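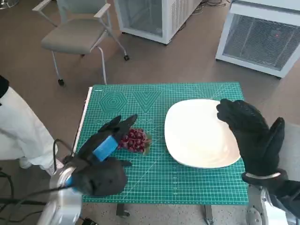
Grapes-to-plate, view from the head camera. Left hand at the bunch, right hand at the plate rim.

Sep 22, 2026
Hazem El Khatib

Teleop session on the grape task, gloves on both sides. Lahcen Metwally spotting, me in the rig. Target for the block was 16 usable episodes of bunch from mat to plate, with no regrasp after lift. Notes below in the order I wrote them, cleaned up a little.

Setup

Cutting mat on the small table, long side facing the robot. Bunch starts on the left, plate on the right. The plate is the large white one with rounded corners. We dropped the round plate last week after it kept walking when the right hand touched the rim.

The mat grid is useful for resets. I take the plate position off the grid lines and write the cell in the log, then Lahcen puts it back by eye. The hexagon and the V pattern next to it are good landmarks in the head view even when the exposure drifts, and they are far enough from the plate that the right hand never covers them. Downside: the grid is dense, and I don't want a policy that reads position off printed lines. Plan is to record the second half of the set on a plain surface. Not done yet.

Black gloves on both hands. Grip on the fruit is better than bare fingertips, and skins mark less. Cost is that finger tracking in the head view is worse, dark fingers against dark red fruit, and when the left hand closes you lose the contact points completely. I was operating on the Uvia overlay for most of the approach and on feel for the rest, feel being a generous word for a vibration motor in the handset.

Operator mapping

Started with the mapping as left by the previous user (scale 1:1, wrist coupled). Too twitchy for this. The approach to the bunch wants slow, small motion with the fingers up and open, then a lower and a close, and at 1:1 my own wrist tremor shows up in the recorded trajectory. Dropped translation scale by half and left rotation alone. Much better. Then had to clutch more often to get across to the plate, and every clutch puts a flat spot in the data.

Virkitari's converter marks flat spots as "idle" and trims anything over 200 ms. That is fine for pauses and bad for clutches, because the trimmed segment joins two poses that are close but not equal and you get a small step. Turned trimming off for this session. Someone needs to fix it properly in the converter. I have opened an item and assigned it to Badawi.

Order of the two hands

First few takes I moved the hands one after the other: left grasps and lifts, right goes to the plate, left travels, left releases. It reads cleanly and it is slow. The robot stands there with the right arm parked for most of the episode, and a policy trained on this will learn to park it.

Changed to both moving from the start. Right hand goes to the upper right of the rim and stays near it with the fingers curled while the left sorts itself out over the fruit. Harder for me as the operator. I look at the grapes, stop looking at the right hand, and it creeps. Had contact with the rim in two takes before I meant to. Lahcen called it both times from where he was standing, I did not see either in the headset.

We agreed a convention: right hand holds short of the rim until the bunch has left the mat, then makes contact, then left comes over and lowers. Spotter says "up" when the bunch is clear. Sounds silly, works.

Grasp notes

- Fingers pointing up during approach, rolled over at the last moment. Coming in palm down from above pushes the bunch toward the middle of the mat.
- Aim for the body of the bunch, not the stem end. The green bit at the right side looks like a handle in the camera and it is not one. A pinch there came off in my practice run with nothing attached to it.
- Close slowly to first contact, then hold. The force limit on the thumb is set too high for fruit. Turned it down, still split one grape.
- Lower all the way to the plate before opening. Releasing early looks fine on video, but loose grapes roll to the rim and the end state is different every time.

Kinesthetic try

Before lunch we tried hand guiding for the same motion, arms in gravity comp, Lahcen moving the left forearm and me the right. Wanted to compare against teleop since the people at Dadbridge swear by it. Result: the arm paths were smoother than anything I produced through the handsets, and the finger data was useless. Neither of us can drive a forearm and five fingers at once. Also two people leaning over the table puts sleeves and hair into every camera view, so the images would have to be re-recorded by playback.

Could be a mixed approach: hand guide the arms for the coarse path, play it back, and layer fingers over it by teleop. That means two passes per episode and the fruit has to be in the same place for both. Fine with a rigid object. With grapes I doubt it. Parked.

Cables

The cable on the left forearm needs a better route. It loops over the top of the arm and goes off to the left, and with the arm reaching out over the bunch there is tension in the loop near full extension. No fault logged, but I could feel the controller working against it and I compensated without meaning to, so the left trajectories probably carry a slight bias inward. Will look for it in the joint torques before anything is trained. Reroute under the forearm, add strain relief at the elbow, repeat the force zero afterward.

Floor cables same as ever. Walk around the outside.

Episode count

Stopped at 16 recorded. Rejected the two with early rim contact and the one with the split grape. Kept everything else, including one where the bunch landed off center on the plate but stayed inside the rim. I would like some spread in the end state as long as it counts as a success. Lahcen disagrees and wants a center tolerance. To settle before the next block, otherwise we will be labeling two different tasks.

Fresh bunch needed. The current one has been handled enough that it is changing shape, and the later takes are easier than the early ones for that reason alone.

To do

- Reroute left cable, re-zero, short test set to compare torques
- Plain surface for second half of set
- Write down the "up" call and the right hand hold position in the operator sheet
- Thumb force limit: find the value, put it in the task config so it stops living in my head
- Decide on center tolerance
- Grapes

Last updated: evening, same day. Added the kinesthetic section and corrected the reject list.

Comments

L. Metwally: For the record, my tolerance proposal is loose. Whole bunch inside the flat part of the plate, not on the raised rim. I am not asking for dead center.

Badawi: Saw the trimming item. The converter has no clutch signal in the stream, so it can't tell a clutch from a pause. If you log the pedal state I can split on it. Is that available on your side?

Hazem: Pedal state is on its own topic, just not recorded. Will add it. Today's takes won't have it.

Badawi: OK. Leave trimming off for those and I'll handle them by hand.

L. Metwally: Torque check on the left elbow done for the first few takes. There is an offset near full reach. Small. Would still reroute before recording more.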